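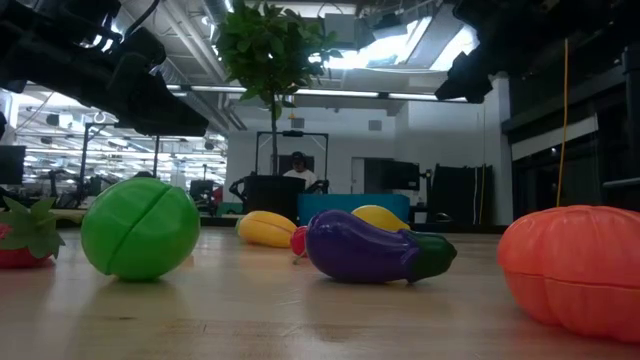
Our project was a small two-wheel balancing car, built from parts for the Skerkach workshop course. The goal was for it to stand on its own and cross a tabletop at walking speed, steered from a phone. For obstacles on the driving test we wanted light things of different shapes that would not damage the wheels, and plastic toy food worked well: the purple eggplant is long with a curved top, and the green round piece is round with a seam down its middle.

Wed 15 April
By Thaís Paiva and Ademir Sales

Search this site Go

Chassis

The body is two decks of thin plywood held apart by threaded rods. The battery sits on the upper deck. In the first version it was on the lower one, and the car fell over faster than the motors could catch it. Moving the weight up slowed the fall enough for the controller to keep pace. Reinaldo Araújo cut the second set of decks for us in January after we drilled the first set wrong.

Motors and electronics

We used 2 geared DC motors from Denda with encoders on the shafts. The driver board is an Ikero. It got hot in long runs, so we glued a heat sink to it. The tilt sensor is read every 4000 microseconds. We tried reading it less often to save processor time and the car began to shake.

Tuning

Tuning took most of the term. We raised the first gain until the car rocked back and forth, then added damping until it stopped. Our notes list 11 sets of gains. Set 8 was the best on wood but drifted on carpet, and we did not find one set that was good on both.

Results

The longest run without a fall was 2577 seconds, standing in place. While driving, the car falls if it is told to reverse at full speed. The distance sensor stops it in front of tall obstacles but misses low ones, because it is mounted too high. Azadeh Sharifi suggested a second sensor under the lower deck. We have the part but have not wired it yet.

We use cookies to remember your settings. Accept Decline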